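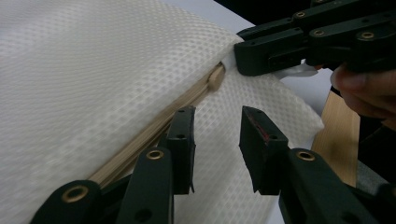 Zipper task, one gripper clamping the white fabric, the other open by the zipper.

Posted by hemline_hal — October 22, 2023

Hi all, long post, sorry in advance. I've been writing up house rules for our hand-held gripper demos at Hebden, and I'd love some friendly eyes on the soft goods section before it goes to the Clakley folks. Where I've landed so far:

One hand holds the fabric, the other goes for the zipper. Don't swap roles partway through a take.
Fingers stay open until they're on both sides of what you want. No poking at it.
Check the pads before every session. If an edge is fraying, change it.
A fumble stays in, as long as the person recovers without putting the gripper down.

That last one has caused more talk here than the rest put together. We have 748 takes from March and I'd hate to throw out the ones where somebody had to try twice — people do have to try twice with zippers!

Reply by odd_bobbin

Lovely list, and thank you for writing it up. I'm with you on the pads, but I'd push back on the fumbles. We kept ours in on the Trerix job and spent weeks sorting them out again afterward. My vote is to keep them and tag them at the time, while the person still remembers what went wrong.

Reply by hemline_hal

Tagging at the time I can live with. Next question, then, and it's about marks. We've been using a hand-drawn arrow on the cloth, and I can't decide if the rules should allow it. 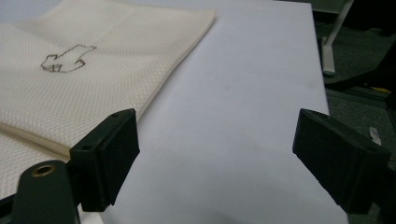 Marlpit: I'd say no to marks, sorry. Whoever trains on it may end up with something that looks for the ink and gets lost on a plain towel. We ran into that at Vinstead and had to redo 334 takes.

Reply by odd_bobbin

I don't think it's that bad, Marlpit. If 3 cloths out of 8 have a mark and the others are plain, you get some of each. Just write down which is which.

Reply by hemline_hal

I'm leaning toward the mix, but I'll put Marlpit's objection in the notes so Clakley can see both sides. New draft goes up once I've fixed the wording on pads.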